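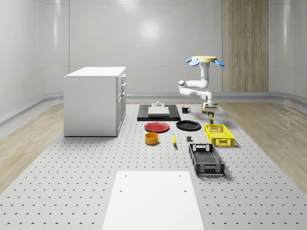
A table surface with a regular grid of holes.

Setting Out and Drilling a Grid of Holes in a Bench Top
Last updated 1/12/18

This page covers laying out and drilling a regular grid of holes for bench dogs and hold-downs in a sheet top. The method uses a drilled guide plate and two locating pins. It needs no machinery beyond a plunge router and a hand drill.

What you need
Sheet material for the top, flat and already cut to final size
Guide plate, at least 300 mm on the long side
Two locating pins, a close sliding fit in the finished holes
Plunge router with a straight bit of the finished hole diameter
Guide bushing to suit the plate
Steel rule, marking knife, square
Clamps
Scrap board to go under the top

We use the Proveck plate and its own pins. The Solside plate works the same way but has a thinner bushing collar, so check that the bushing does not stand below the underside before you cut.

Choosing the spacing
Pick the spacing before buying anything. A close pitch gives more clamping positions and takes longer to cut. A wide pitch is quicker and leaves a stiffer top. Most plates are made for one pitch only, and mixing plates from two makers on the same top will show an error within a few rows.

Keep the outer row clear of the frame underneath. Mark the frame position on the top face with pencil and check every row against it. If a row lands on a rail, shift the whole grid. Do not leave a row out, as the pins need it for stepping.

Setting the baseline
1. Choose the straightest long edge as the reference edge. Check it with a straightedge and plane it if there is any visible gap.
2. Gauge a line parallel to the reference edge at the distance of the first row. Use a knife.
3. Mark the first hole center on that line at the left end.
4. Clamp the plate with its first row on the knife line. Measure from the reference edge to both ends of the plate. The two readings must match.
5. Cut the first row through the plate.

Stepping the plate
Lift the plate, move it along, and drop the pins through the last two holes cut. Clamp again. Cut the next group. Carry on to the end of the row.

On a top 2,000 mm long, check the row against the knife line at the midpoint and again at the far end. If the holes have drifted, the pins are loose or there are chips under the plate. Vacuum after every move.

For the second row, turn the plate square to the first and pin it in row one. All later rows are pinned from the rows already cut.

Router settings
Set the speed to the bit maker's figure. Plunge in three passes with the scrap board clamped tight below. Retract fully between passes to clear the dust. A Huanca spiral bit clears better than a straight one but pulls upward, so add a second clamp to the plate. Change the bit when the hole edges begin to fuzz.

Finishing
Ease each hole with a small chamfer bit, top face first. Brush sealer into the bores with a bottle brush and let it dry before testing the fit. Wodach sealer builds up more than most, and one thin coat is enough. If a dog binds, wrap fine abrasive around a dowel and turn it in the bore by hand.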